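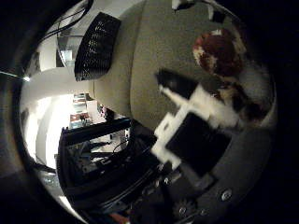
When does the regional assembly go back into session?

The new session opens at two in the afternoon on 8th September, a Sunday, which has pleased very few people with families. The standing orders fix the date and make no mention of what day it might fall on. An amendment to move it to the following Monday was tabled in May and ran out of time, as amendments about time often do.

What happens on the first day?

Very little that you'd call government. Members sign the register, the presiding officer reads out the rules on conduct, and there is a vote on the order of business. The speeches start once that's done. Expect the word "challenging" to come up early and stay late.

What is the main business this session?

The school transport budget, by some distance. The assembly pays for buses to and from rural schools, and the contract with Stalico, the company that runs them, ends with the school year. Members have to decide whether to renew it, put it out to tender or bring the buses back under the assembly's own roof, where they were before everyone agreed it would be cheaper to have them somewhere else.

Also on the list are the flood defences at Worum, the rules on holiday lets, and a bill on hedgerows that has now been carried over twice and is starting to look like part of the furniture.

How many members are on the transport committee?

There are 12, drawn from all parties in proportion to their seats. The committee takes evidence in public and argues in private, though the walls on that corridor are thin and the second part is usually the better value.

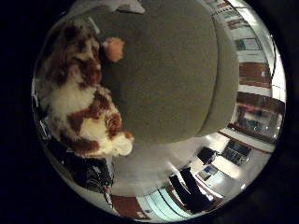 By the Assembly Notebook editor

Will my child's bus route be cut?

It depends on where you live, and at the moment it depends on a spreadsheet too. The draft plan lists routes "for review", a phrase that covers everything from a new timetable to no bus at all. The two routes out of Mallet are on it. So is the early run from Worum, the one that gets pupils to school well before anyone has unlocked the doors.

Routes under review will keep running until the end of the school year whatever the vote. If yours is on the list, you should get a letter. If you've had a letter about somebody else's route, ring the transport office, and be prepared to get to know the hold music.

Why is there less money this year?

Last year's budget leaned on a one-off grant that everyone described at the time as a one-off grant. It was then spent on things that happen every year. Fuel and wages have gone up as well, and the reserve was used to patch the roof of the assembly building, so at least the shortfall can be debated in the dry.

Could the assembly simply put up the regional levy?

It could, and a handful of members would say so out loud. The levy can be raised by an ordinary majority, but both of the larger parties promised at the last election to leave it alone. You may hear talk of "revisiting charges" instead. For school buses this would mean a fare for older pupils, who currently travel free. No figure has been published.

What is the Rekano report, and do I need to read it?

Rekano is the consultancy that was asked to look at how the buses are run. Its report is long, glossy and has a great many arrows in it. The part that matters is the chapter on shared routes, which suggests that neighbouring schools stagger their start times so that one bus can do two runs. Head teachers have views on this. Parents with a child at each school have stronger ones.

You don't need to read it, but the summary is short and the library at Mallet keeps a paper copy at the desk.

Can I watch a debate in person?

The public gallery holds around 20 people and seats are given out in order of arrival. Bring some form of identification. Bags go in the lockers, phones go on silent, and clapping is forbidden, which is seldom a hardship. The café closes before the evening sittings begin — eat first.

Can I speak at a meeting?

You can't speak in the chamber, but you can at a committee. Ask the clerk's office for a public speaking slot, say which item you want to speak on, and send in a line or two on what you plan to say. Slots are short and the chair does use the bell. Written comments are also accepted and are attached to the papers, where members are supposed to read them.

Who is my member, and how do I get hold of them?

Type your postcode into the finder on the assembly's website. Areas along the river moved at the last boundary review, so check even if you think you know. Email gets the quickest reply. Letters are answered too, more slowly and rather more politely.

When will there be a final vote?

The committee reports first, then the budget goes to the full assembly for debate and a vote. The timetable gives that as "before the winter recess". Past sessions have taken this to mean the last evening before the winter recess, some time after the final bus home has gone.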